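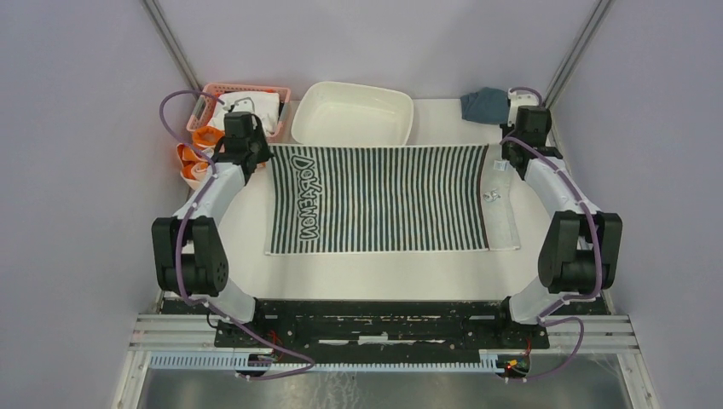

The striped Pokemon towel, laid out flat.

22 Dec 2021

My mother kept her towels in a tall cupboard at the end of the upstairs hall, and when I was small I believed every family had one exactly like it, with the same squeaky door and the same smell of soap and warm dust. The good towels lived on the top shelf and came down for visitors. The rest of us made do with whatever was below, which meant thin ones, faded ones, a brown one that had been in the house longer than I had, and the swimming towels with cartoon characters on them that we all fought over.

I've been thinking about that cupboard all week, as I finally cleared out my own. We moved to the house on Eltwood in February, and I'm embarrassed to say that two boxes marked LINENS had been sitting in the spare room ever since with a lamp on top of them. My sister-in-law is coming to stay for eight nights over the holidays (hooray!) and she will need somewhere to put her feet, so the boxes had to go.

Well, I sat down on the floor with a cup of tea and it took me the whole afternoon. I found a hand towel from our first apartment, and the tablecloth Maritza Lozano gave us when we got married, still with its fold lines in it, and four pillowcases that match nothing we have ever owned. I can't tell you where those came from. My husband says a hotel, but he says that about everything.

I'm not a ruthless person when it comes to cloth. I did make a pile for the animal shelter, and it was a respectable pile, and then I took three things back out of it. A bath towel gets softer right up until the day it gives out, and I've always liked that last year or so the best, when it's hardly any use for drying but feels lovely around your shoulders. Mom's brown one went that way. She cut it into squares in the end and we polished shoes with it until I left for college.

Anyway, the spare room has a bed you can see now, the cupboard door closes, and I've put the good towels on the top shelf. I still need to find the other bedside lamp.

Comments

Fung-ping Wan: We had the squeaky cupboard too! Ours was next to the water heater so the towels were always toasty.

Gerardo Baluyot: My wife read this out loud to me and then looked at our hall closet for a long time.

Kuo-hua Ho: Did you keep the tablecloth? Please say yes.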